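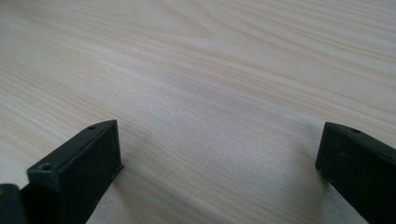
Hand Gripper Check, With Comments
Baloyi workshop, Curninora bench
May 24, 2023

I rewrote this list after the pinch we had on the bench, so if you've got the old one taped up somewhere, please take it down. The old one was a row of boxes and I ticked all of them myself the morning the finger let go! So this time every box has my comments next to it, and you get to read them whether you like it or not.

Quick version of what happened. I was running the Nanetti gripper by hand, closing on a sample block, and the left finger twisted on its mount halfway through the squeeze. The block shot out sideways, I reached for it (dumb), and the fingers closed on my thumb. Bruise, no blood, very loud word. One of the finger screws had backed out far enough that I could spin it with my nail. I'd looked at that screw that same morning. Looked at it. I hadn't put a driver on it.

The inspection comes every 2,000 cycles, or any time the gripper has been dropped, lent out, or shipped over to Avgate and back. It used to be every 4,000. Read the cycle number off the logger and write it down before you start.

BEFORE YOU TOUCH ANYTHING

[ ] Trigger locked and battery out.
Comment: Both. The lock alone is fine for setting it down while you answer the phone. It isn't fine for putting your fingers between the fingers.

[ ] Wait for the drive to let go.
Comment: You'll feel the slack when you nudge one finger. If it's still stiff after the battery is out, leave it alone and call me over.

[ ] Bench cleared.
Comment: The block I was chasing bounced off a coffee mug. I'd like less stuff for things to bounce off.

FINGERS AND SCREWS

[ ] Driver on every finger screw, both sides.
Comment: A real driver, the small torque one with the green tape. Eyes don't count and neither does a fingernail. If a screw moves at all before the driver clicks, write that down, even if it clicks right after. Ours moved for weeks, I'm pretty sure, and every time somebody just snugged it and said nothing. I was probably one of those somebodies.

[ ] Thread locker on any screw that came out.
Comment: One drop. I had to clean about a teaspoon of the stuff out of a hole last time and it took most of my lunch.

[ ] Screw heads not chewed up.
Comment: If the driver rides up out of it, swap the screw. They're in the drawer with the spare tips.

[ ] Wiggle test.
Comment: Hold the body still, grab one finger near the tip and push it sideways. A little flex is normal. A click isn't, and a click you can feel but can't hear still isn't. I felt one two days before the pinch and talked myself out of it.

[ ] Fingers checked for cracks at the mount end.
Comment: Use the flashlight and look from low down, close to the tabletop. Dark parts hide cracks really well and overhead light doesn't help much. Run a cotton swab along the edge too, it'll snag on things you can't see.

[ ] Tips meet square when closed by hand.
Comment: Battery still out! Close it slowly and check for a gap at one corner. A gap means one finger is sitting crooked, so go back to the screws.

POWER BACK ON

[ ] Battery in, trigger still locked, nothing moves.
Comment: If it twitches with the lock on, pull the battery and tag it. I don't care how small the twitch was.

[ ] Open and close 8 times with nothing in it.
Comment: Listen as much as you watch. A healthy one makes the same noise every time. If one close sounds different, do the whole set over.

[ ] Overload cutout trips on the foam block.
Comment: This is the part I'm still mad about. The cutout should've stopped the squeeze on my thumb and it was slow, because its setting had been turned up for a heavy part and never turned back down. Set it to 124 on the dial for bench work. If you need it higher for a job, put a tag on the handle that says so, and take the tag off when you put the dial back.

[ ] Release works mid-squeeze.
Comment: Squeeze the foam, let go of the trigger halfway, and it should open right up. Try it with your other hand too. I was holding the thing left-handed when it got me and I couldn't find the release for what felt like a full minute.

IF SOMETHING FAILS

Red tag on the handle, battery in the lockbox, and a line in the book with the cycle number and which box failed. Please don't fix it and skip the book. A loose screw that gets tightened and never written down looks exactly like a screw that was never loose, and then I'm standing there with my thumb under the cold tap wondering how long it's been going on.

And if something flies out of the gripper, let it go. Let it hit the floor. I've got a whole box of sample blocks and they cost next to nothing.

STILL OPEN

The replacement mounts from Nanetti have a longer screw and I've asked for two sets. Once they're on, I'd like to run at the shorter interval until July and then see what the book says before anyone stretches it out again. The trigger lock on the spare gripper feels mushy to me, so that one stays tagged for now. Also the green tape is coming off the torque driver. If you borrow it, bring it back, it's the only one we've got that clicks where it should.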